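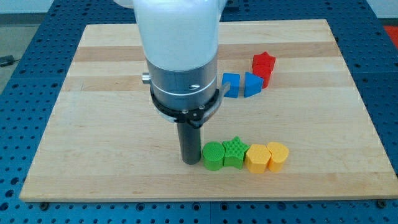
What the Second Arm Cost

When the Clavton lab got approval to buy its second robot arm, the price of the arm was the one number everybody already knew. It had been in the quote since March. The rest of the budget took 45 days to work out, and most of it had to do with things that bolt on, plug in or sit underneath.

Jessie Crichton runs equipment planning for the lab, a small research group that studies how robots push, sort and group objects on a tabletop. She had bought one arm before, and she kept the old purchase file open on her desk while she built the new one.

"The first time, I bought a robot and then found out I needed a table," she said. "We had an arm in a crate for most of a winter."

This time the table came first. She chose a work surface drilled with a regular grid of threaded holes, the kind that lets a crew fasten nearly anything down and move it later. A plain workbench would have been much cheaper. But the lab changes its layout often, and on the old bench every change meant drilling, measuring and then calibrating the cameras again. Crichton put a price on those hours using the lab's own timesheets, and the better table paid for itself on paper inside two years.

The work area on top is a wooden board made from light strips, held down by black screws. Blocks in different colors and shapes go on it, and the arm moves them with a straight dark rod pointed down at the wood. The blocks and the board together came to $269, the smallest line in the budget. The rod was made in the lab's own shop.

That rod was the subject of the longest argument. Two vendors, Geltberg and Fatton, had each quoted a powered gripper as part of a package, and both offered a discount if the gripper was ordered with the arm. Crichton turned both down. The first year of planned work is pushing, and a rod will do it. A gripper would have needed its own cable, its own software license from one of the vendors, and spare fingers.

"A discount on a thing you won't use for a year is still money out the door," she said. She did keep a line open for a gripper in the second year, at full price, so that no one could say later that it had been forgotten.

Mounting hardware was harder to pin down. Neither quote included an adapter between the wrist of the arm and whatever tool the lab chose to hang from it. Crichton asked for drawings before she signed. Geltberg sent them the next morning. Fatton took longer and sent a sales brochure first. The lab went with Geltberg, and she says the drawings had as much to do with it as the price.

The spending plan she ended up with has five parts. The arm and its controller take the largest share, a little over half. Next come the table and the fixed base, then cameras and lighting, then computing. The last part is labeled "small stuff" and covers screws, cables, adapters, blocks, tape and replacement boards. She set it at four percent of the total. In the first build it had been zero, and people paid for cable ties out of pocket and turned in receipts months afterward.

She also budgets for wear. A board that gets used every day picks up marks and scuffs, and sooner or later somebody decides it needs replacing in the middle of a project. Swapping in a new surface can change how the blocks slide, so Crichton orders boards from the same batch and stores the extras flat. She does the same with blocks. If a red star goes missing, she wants another one the same size.

Service contracts are where she thinks small groups overspend. Geltberg offered three levels. The top one promised a technician on site within 2 days, and it cost nearly as much each year as a graduate student's travel. Crichton bought the lowest level and spent part of the difference on training for two staff members at Lau, a training shop an hour's drive from the lab. They can now replace a cable harness and reset the arm after a fault. Anything inside a joint still goes back to the maker.

Floor space did not appear in either quote. The arm needs clear room on all sides, the cables need a path that keeps them from being stepped on, and the electrical panel in the building had one open circuit left. An electrician's visit and a new outlet went into the plan late, under facilities, after an argument over whose budget that was. The lab paid.

Crichton's file for the next purchase is already started. It holds the drawings, both quotes, the timesheets and a page of part numbers for the screws. The third arm has not been approved, and she does not expect an answer on it this year.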